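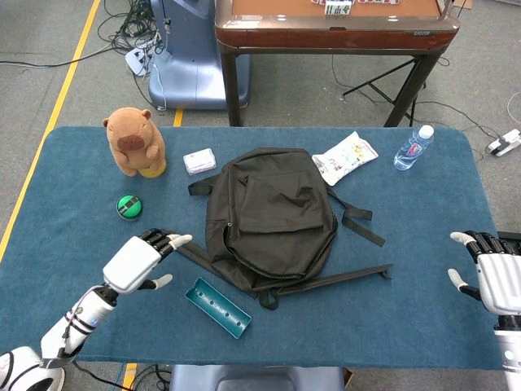 Bench 2, both hands open over the backpack and the tray.

Hand comparison walk-round, five-finger pair, backpack task
Filled in by Lindalva Pacheco, Thursday, before the first powered run
Marks used: OK, FIX (do it before we run), WATCH (run, but keep an eye on it), N/A

I know the form says one line per comment. I never manage that, sorry! If you only want the verdict, skip to the end.

1. ARMS AND SHELLS

1.1 Shell segments closed, no gaps at the joints: OK
Ran a fingernail down every seam on both sides. The Okafor arms had that one cover that kept popping loose, and these haven't done it yet.

1.2 Forearm cable secured, left: WATCH
The thin black one that runs along the outside of the forearm. It's fine with the palm down. I'd like to see it through a full wrist roll at slow speed before I call it OK, and I want somebody standing on the left side when we do it, because you can't see it well from the desk.

1.3 Mounting bolts at torque: OK
Done with the long wrench, paint marks line up.

1.4 Both arms reach the table center without touching each other: OK
Checked by hand with the drives off. With the palms down and the thumbs tucked in there's room, but if anyone changes the start pose, please redo this one. Ulla and I lost a whole afternoon in February to a start pose somebody had "just nudged a little."

2. HANDS

2.1 Fingertips clean, no tears: OK
Wiped all the white tips with alcohol. They pick up fuzz from the felt like you wouldn't believe (the cloth is lovely for not chipping things and terrible for everything else).

2.2 Thumb travel, full range: OK left, WATCH right
Right thumb is a hair slower coming back from fully closed. It gets there. Bosta thinks it's grease, I think it's the tendon, we have a coffee on it.

2.3 Finger force limit set: OK
Set to 70 percent on both. Same number we used with the two-jaw Lavunent gripper, so at least that part of the comparison is fair. I'm not convinced a percent on one hand means the same as a percent on the other, so can we please get the little force gauge back from upstairs?

2.4 Cycle count written down: OK
Left hand 207, right hand 300. The right one did all the demo days, which might also explain 2.2.

3. TABLE AND OBJECTS

3.1 Cloth flat and taped underneath: OK
Teal felt, no ridges. A fingertip that catches a fold will drag the whole table setting along with it, ask me how I know.

3.2 Backpack laid out as in the task sheet: OK
Flat, pocket flap up, straps spread. The straps are the real test here. Two jaws can pinch a strap all day long if it happens to be lying right, and my hope for the five-finger hands is that they can scoop one that isn't. The long strap pointing down to the lower right is the one I'd start with, using the right hand.

3.3 Metal tray, edges safe for the hands: WATCH
The open teal one with the row of holes. Edges feel fine to me, but a fingertip could wedge in a hole. Nothing in today's task should go near them. If the backpack gets pulled toward us it'll run into the tray, so stop the run there and don't let the hand fight it.

3.4 Water bottle cap tight: OK
Squeezed it hard over the sink. It goes on its side because that's the harder grasp, and yes, the cap gets checked every single time.

3.5 Soft and light objects within reach: OK
Capybara, the green ball with the black band, white box, snack packet. The capybara is standing up, and I'd leave it till last because I'm curious whether the hand goes for the body or the snout! The packet is flat, and flat things were where the Lavunent did worst.

3.6 Unlisted items on the table: FIX
There's a yellow cylinder down at the base of the capybara and it isn't on the object list. Either add it or take it away. I don't mind which, but the score sheet has no row for it.

4. FLOOR AND SURROUNDINGS

4.1 Yellow floor lines visible: OK
Table is where it should be.

4.2 Cables clear of walkways: FIX
Behind the table, back left, the black cables next to the white power strip are in a tangle again. Same story on the other side, where they trail across the carpet past the table with the mahjong tiles. Nothing an arm can reach, but I can trip over it and so can you. Velcro ties are in the second drawer.

4.3 Hanging cable on the light-blue unit: WATCH
The white one down the front. It's not in the way of this bench.

5. STOP AND CONTROL

5.1 E-stop pressed and released, both arms: OK
Up to 2 seconds to come back on line after release, within what we allow.

5.2 Speed limit on for the first run: OK
Slow for the first ten grasps, please, even if it looks great.

5.3 Second person present: N/A till we power up
Bosta said he'd be down at 10:30.

Result: run allowed once 3.6 and 4.2 are done. Recheck 2.2 at lunch and write the number of seconds down this time, not just "slow" (that was me).

L.P.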